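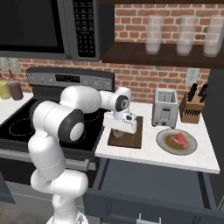 How to Test Whether a Robot Arm Can Do a Kitchen Chore

Search this site Search Go
Updated September 29, 2026
14 comments 342 shares

This tutorial sets up a small benchmark for one question: can a single fixed arm finish a kitchen chore without help? It assumes a working simulator, an arm model with a gripper, and a policy that accepts camera input and a text instruction. The procedure was written for the Hura task runner but carries over to any runner that can reset a layout from a seed.

Step 1. Pick a chore with an end state

"Make dinner" cannot be scored. "Put the steak on the cutting board" can. Write the end state as a test on object positions, with a hold time of two seconds. An object that touches the board and slides off should fail.

For a kitchen with a plate of raw steak, a toaster, a knife block and a cutting board on one counter, start with these:

- Move the steak from the plate to the board.
- Pull one knife from the block and lay it flat on the board.
- Push the toaster lever down.

Leave cutting for later. Contact between a blade and soft food is poorly modeled in most simulators, and a pass there says little about a real kitchen.

Step 2. Check reach before anything else

Run inverse kinematics on the start and end pose of every object. Discard tasks where either pose is outside the workspace or within 30 mm of its limit. Sarita Bhatia's first task list lost a third of its entries at this step. The failures had been blamed on the policy for two weeks.

Check the path as well as the end points. An over-the-range microwave or a wall shelf takes away the space an elbow needs when the arm lifts and turns.

Step 3. Set the physics for each object

Default friction is wrong for food. Give the steak its own friction value and a soft contact setting. Rigid meat is acceptable for pick-and-place if the results say so. Sauce can be left as a surface texture, but then the test does not cover slipping caused by liquid, and the report should state this.

Step 4. Vary the layout

Shift each movable object by a random amount and rotate it. Save the seeds. A policy that passes only on the original layout has memorized a motion. We used 29 layouts per task in the Inskip set, with lighting held fixed for the first round and varied in the second.

Step 5. Run and score

Record four values per trial: pass or fail, time to finish, number of regrasps, and the first failure type. Ehsan Hashemi's scoring sheet uses these failure types:

- missed grasp
- dropped object
- collision with fixture
- wrong object
- timeout

Do not restart a stuck trial by hand. A stuck arm is a timeout.

Step 6. Read the results with care

Our last round was 2,188 trials. Moving single objects passed most of the time. Knife removal was much worse – the handle was grasped, but the pull was off-axis and the blade jammed in the slot. Chained tasks of three or more steps rarely finished, as small placement errors carried into the next grasp.

On this evidence, a machine can do parts of a kitchen chore in simulation. It cannot yet be left alone with a whole one. Shop-floor work at Rimton scored higher with the same arm model, but parts there sit in fixtures and the order never changes.

Step 7. Repeat a subset on hardware

Choose the tasks with the highest pass rate and run them on a real counter. Expect the rate to drop. If it does not, check that the scoring test is as strict as the simulated one. Use a blunt dummy in place of any knife, and keep the stop button within reach of the operator.

Comments (14) Share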